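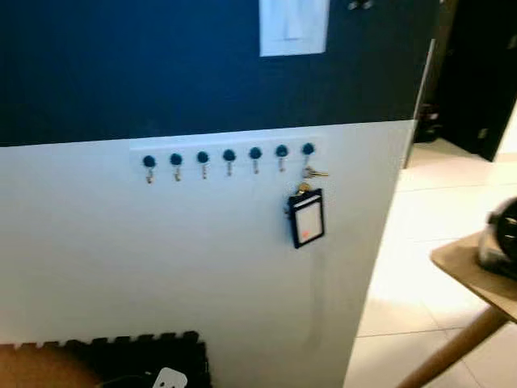 How high should a key rack go on the wall?

Shoulder height of the shortest adult in the house works for most people. If kids need to reach it, go lower, and keep it clear of the door swing.

Beltovport Home Board > Entryways and Storage > Key rack is up, keys still end up on the table
Started May 23, 2023

evander_p
Thanks for the quick reply on the height. I already put mine up a bit above that, but it's fine for us. Now the bigger problem. The rack has plenty of hooks, and most of them stay bare. Everything that comes out of a pocket goes on the big table in the next room: keys, phones, chargers, whatever someone was fixing. I clear it and it fills up again. Has anyone gotten a household to use the hooks?

mudroom_mel
How far is the rack from the door you use most? Ours was down the hall and got ignored for years. I moved it next to the door in October and people started using it. Same rack, same people.

evander_p
It's at the corner, so you pass it on the way in. I don't want to move it again. I filled holes twice already and the white paint shows every patch.

Amancay R.
Label the hooks. People leave a hook alone if they don't know it's theirs. I used the cheap plastic tags with the paper insert, one color of pen per person. Write small or the name runs off the end.

stairs_and_tile
Disagree on labels. We labeled ours and all it did was give us something to argue about. My brother's hook had my umbrella on it within a day. What helped was a bowl on the table. People are going to drop keys on the table, so let them, but make it one spot.

Amancay R.
A bowl fills up with batteries and receipts. I've had three of them. You end up digging for the car key every morning, and that's worse than a bare table.

stairs_and_tile
Then empty the bowl. It takes two minutes.

evander_p
I tried a tray before, a wide one from Shao, and it went the way Amancay says. Keys at the bottom, cables on top. I got rid of it. What I've been thinking about is a narrow shelf under the rack for phones and small stuff, so there's one stop for all of it. The wall there is drywall on the long side and I'm not sure what is behind it near the corner.

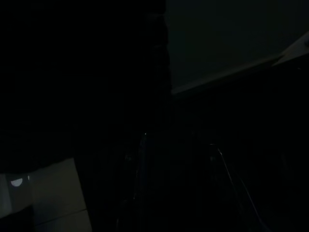 The other option is a closed box with a lid, which would at least look better, but I think a lid would kill it. Nobody here is going to open a lid to put a phone away.

mudroom_mel
Agree about the lid. For the shelf, find a stud or use proper anchors. Drywall corners usually have framing behind them, so check there first. Leave enough room that the longest keyring clears the shelf. We forgot that and the keys sat on the ledge and slid off every time the door closed.

gridley77
I keep keys for a storage place, over 200 of them, so take this for what it's worth. Big fobs are what make people skip the hook. A car fob and a house key on one ring is heavy and bulky, and small hooks don't like it. Split the rings. House key on the hook, car key wherever the driver wants it.

evander_p
Might be part of it. The set that does make it to the rack is a small one with a light tag. The car keys are what I keep finding on the table.
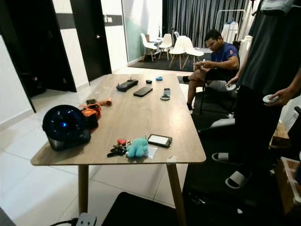
Our table: keys with the red fob at the front, next to the teal plush toy, game console farther back.

Amancay R.
The keys are a small part of that. Most of it is electronics. I'd get a drawer unit for the gadgets and leave the rack for keys only.

stairs_and_tile
Or leave it alone. It's a table, people are around it and using their things. I wouldn't clear it until dinner.

mudroom_mel
I'm with stairs on that one. Clear it once a day and stop there.

evander_p
We eat in the kitchen, so there is no dinner deadline — that's why it builds up. I'll do the narrow shelf first and split the car keys off like gridley77 said. Amancay, which tags did you use?

Amancay R.
Noltusari, the small ones. The ink fades in direct sun, so use pencil if your wall gets any.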